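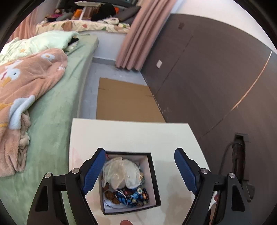 Hi, I'm Maiara, and I'm looking for people with messy bedrooms! I run Tivholm, a tiny home-sorting business in Lundley, and I'm putting together a short course on the small stuff: the jewelry, the odd beads, the loose threads, the little pouches that end up in a box on the table and stay there for years. Before I charge anyone money for it I want to try it out on real rooms, and that's where you come in.

I need 10 people in or near Lundley who would let me come by twice in July. We'd start with one box or drawer (you pick which) and then move on to a bigger job, like the wardrobe or the spare bed that has turned into a storage shelf. Visits run two hours. You do the deciding, I do the sorting and the folding, and nothing gets thrown out unless you say so.

It's free, and you'll get a $100 gift card from Flutis after the second visit. You should be 18 or older, and if you share the room, please check with whoever you share it with first. Kids' rooms are fine too – just be home with us.

Please don't clean up before I get there! I mean it. My friend Rania spent a whole evening tidying for her trial run and we had hardly anything left to do.

To sign up, leave a note with Rania Nimri at the Hjaltested front desk, Room 533, with your name, your phone number and a few lines on what's bugging you most about the room. Mornings are easiest for me, but I can do evenings until 8.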